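Folding a Paper Fan with Small Hands

I've folded these fans with my own two every January, and green paper is still the one they fight over! Before you begin, lay a big piece of cardboard over the table – it saves the top, and it gives you a good plain surface to crease on.

Put a single sheet down flat and move the rest of the pile well out of the way.
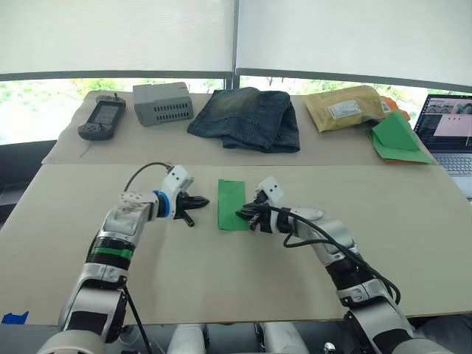
Now turn up a narrow strip along one short edge, press it with your thumbnail, flip the sheet and fold again, back and forth until you run out of paper. Pinch one end, wrap it in tape, and let the other end spread open as wide as it likes.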